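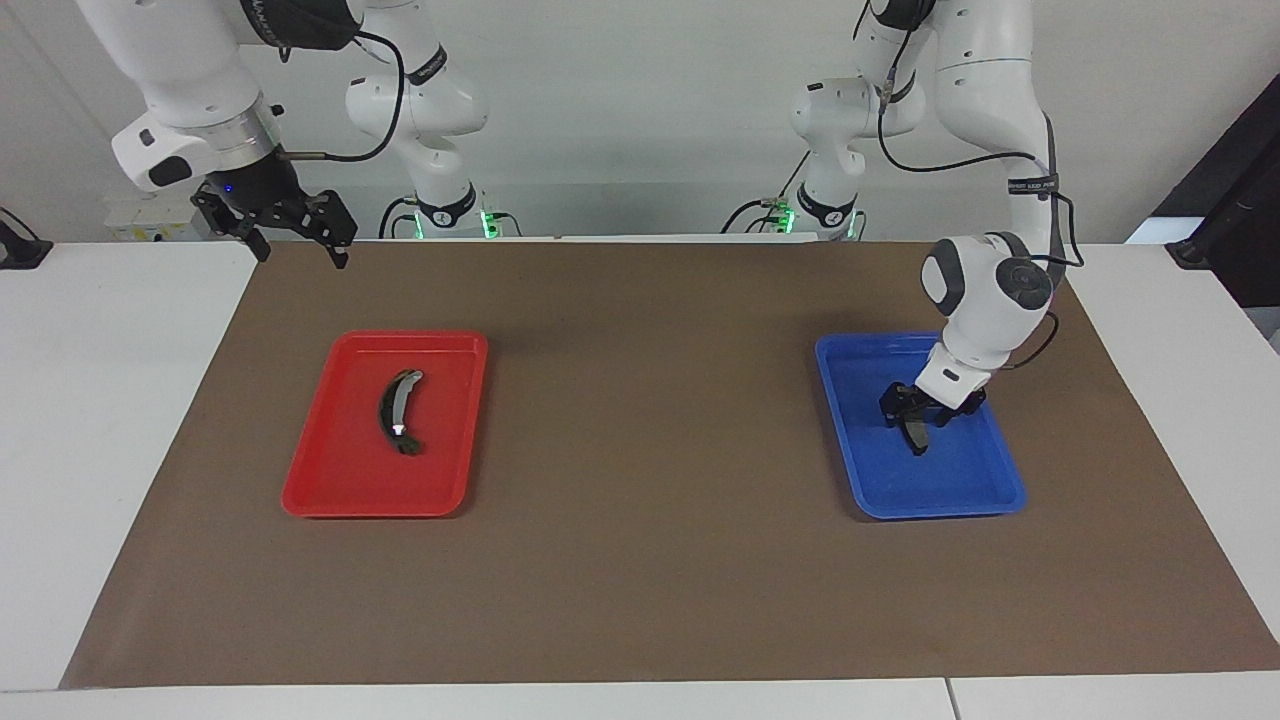
How do you keep brake parts from getting mixed up when you have both ends of a car apart?

Give each end its own tray and put parts back in the tray they came from, every single time you set one down. I use blue for the front and red for the rear, and I write it on the wall so I can't argue with myself later.

Hi again! This was the brake sorting session, which took up most of an afternoon and a frankly silly amount of coffee. If you're new, I keep an old Gerdale hatchback going on weekends with help from my neighbor Jozef Hendriks. The car has discs up front and drums in back, so you end up with two completely different kinds of worn-out lump on the same table.

Trays on brown paper

The trays are cheap plastic ones and I love them. Brown paper goes down first over the white tabletop, because brake dust gets into everything and I've already ruined one good surface (sorry, Dad). When the paper gets grubby I fold it inward, dirt and all, and roll out a fresh piece. Jozef wanted to use newspaper, but ink on greasy fingers ends up on your forehead. Ask him how he knows.

Pad on the left, shoe on the right

Blue tray: a disc brake pad, with a thin groove across the middle of the friction material. Red tray: a drum brake shoe, the crescent-shaped one, with its dark gray lining bonded along the outside of the curve and the bare metal on the inside. There's a small round hole near the lower end of the metal, and holes like that are the first thing I compare when a replacement set arrives — I once got a Radwan set where they didn't line up at all and had to send the whole box back.

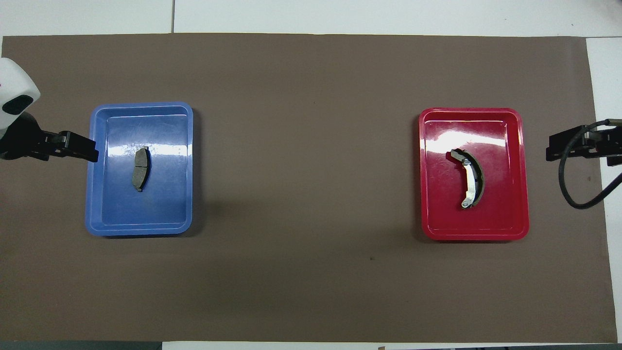

What I ordered

New pads came from Pustetti, $65 for the front set, and they showed up in 8 days. The shoes are on order from Vavton and I'm hoping they'll be here before the weather turns. I did both ends together last time too, back in June a few years ago, and it was so much nicer lying on warm concrete!

A few things people asked

Ehab Erraji wrote to ask if I clean the old parts before I look at them. I do, with brake cleaner and a rag, and I never blow the dust off with an air hose. Old linings can have nasty stuff in them, so wear a mask and keep the kids out of the garage.

He also wanted to know how long the sorting takes. Give it 30 minutes if your trays are ready and your phone is in another room. Mine never is, so double that.

I still need to dig out the drum springs and get those laid out on paper too. They're in a coffee can somewhere behind the snow tires — more pictures when I find it.

Posted Sep 20, 2022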